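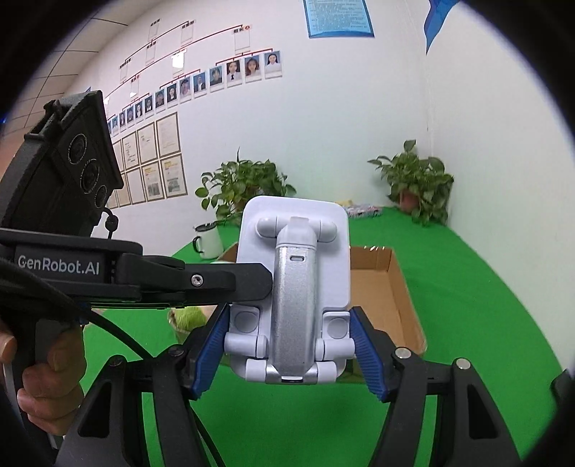 A foldable phone stand held between the finger pads of a hand-held gripper, one of the everyday objects used in the Plullusus study.

Robots are getting pretty good at picking things up. Blocks, cups, boxes, bags of snacks - give a decent arm a few hundred tries and it will usually manage. Things that bend in the middle are another story, and that is where a small group at Plullusus has just made some very welcome progress.

The group, led by Diễm Lưu, has been teaching a robot arm to handle objects with hinges: phone stands, eyeglasses, folding rulers, clothespins, travel hairbrushes. Grab one of these in the wrong spot and it folds, swings or slips out sideways. Lưu's team wanted to know if a robot could learn the right spot from people, without anyone having to drive the robot by remote control all day.

So the people got grippers. Each person in the study worked at an ordinary table with a hand-held gripper, squeezing the handle to close the fingers, and picked up one object after another, moved it and set it down. Altogether they recorded 2,483 pickups of 41 different objects. The arm learned from those recordings alone. It never had a practice run of its own before the test.

The new part is a training step the team calls Hầu. Most systems of this kind treat every moment of a recording as equally useful. Hầu gives extra weight to the short stretch right after the fingers close, when a hinged object either stays put or starts to sag. People correct for that sag without thinking, with a little turn of the wrist or a slightly lower grip the next time, and those tiny fixes turn out to be full of information (this is the bit that had everyone at the June group meeting talking at once).

The results are lovely to see. In 400 test pickups with hinged objects, the arm trained the usual way lifted the object and put it down in the right place 278 times. With Hầu added, and with exactly the same recordings to learn from, it managed 351. Phone stands showed the biggest jump of all. The arm began going for the lower part, near the base, which is where most of the people had taken hold too.

"We didn't tell it anything about hinges," said Quyên Hoàng, who ran the tests. "There's no rule in there that says grab low. It picked that up from watching how people recover, and the first time I saw it do that I made it do it again ten times just for fun."

There are limits, and the team is open about them. Eyeglasses are still hard, mostly because the arms are so thin, and anything with two loose hinges in a row fails more often than it works. All the tests were done at table height with one object at a time. A crowded drawer would be a much tougher job.

Next up is a second round of recordings at Kosodau, a partner lab with a different model of arm, to find out how well the same training carries over. Hoàng is already collecting objects for it. Folding umbrellas are on the list.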